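Cloths, Tables and Time: a small study of folding at home
Group report, Home Skills module, Clarcombe
Written up by Cirilo Arriaga

1. What we wanted to find out

Everyone in the group folds cloths differently and everyone thinks theirs is the quick way. So the question was simple. Does it matter how the cloth starts off? Flat, half folded, or just dropped in a heap. We said heap would be slowest. Bit obvious maybe but we wanted numbers for it.

2. Set up

One room, one table. Printed tablecloth stayed on the whole time, the triangle one, and we kept the flowers and greenery on it too so people had to work round them like they would at home. Plain cloths only. All washed in Trulteo powder and dried the same way before we started, no softener.

50 folds planned, 40 done. Ran out of afternoon. Each fold timed from first touch to hands off, stopwatch on a phone, written straight on the sheet.

Rules we agreed:
Start crumpled unless the sheet says otherwise
No shaking it out over the floor
Stop when the corners meet, doesnt have to be perfect

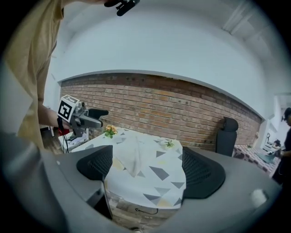

Fig. 1. White cloth crumpled on the table, flowers to the back left.

3. What happened

Heap start was slowest, as expected. Longest single one was on the sheet as 11 seconds just to find two corners, before any folding at all. Once the corners were found the rest went about the same as a flat start, which we did not expect. So most of the lost time is the looking, not the folding.

The tablecloth was a problem. It slides. If you pull a cloth towards you the one underneath wants to come too, and then you stop to straighten it. We lost a few folds to this and marked them with a cross. Should of clipped it down at the start.

Pattern did help a bit though. Pale cloth on triangles, you can see where the edge is. On a plain white table top we think it would be harder but didnt test that. 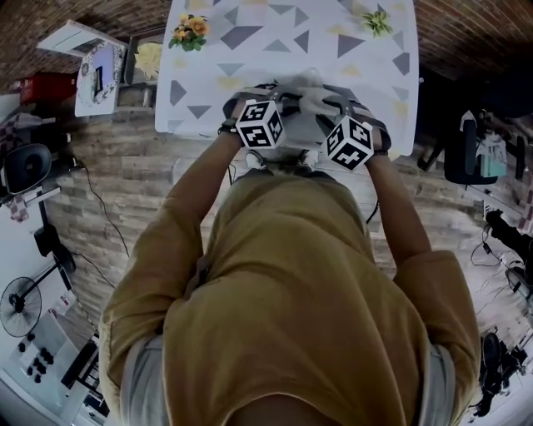 Fig. 2. Both hands on the grey cloth at the near edge of the table.

4. Standing position

Not in the original plan. Came up half way through. People who stayed close in to the table kept the cloth near the edge and made smaller movements. Leaning in to the middle was slower and knocked the greenery twice. We only wrote position down for the later folds so there is not enough to put in a table.

5. Problems with the method

Same few people over and over, so they got faster with practise and we cant separate that out. Cloths were not all one size either. The Rinex ones are smaller than the Bravo ones and we mixed them up in the pile early on.

Total time on the sheets was 920 seconds including the crossed out folds. Needs redoing without them.

6. If we did it again

Clip the tablecloth. One size of cloth. Write down where people stand from the first fold. Also try it with the flowers moved off, to see if they really slow anyone down or if its just in our heads.

Raw sheets are in the group folder, scanned, page 3 is upside down.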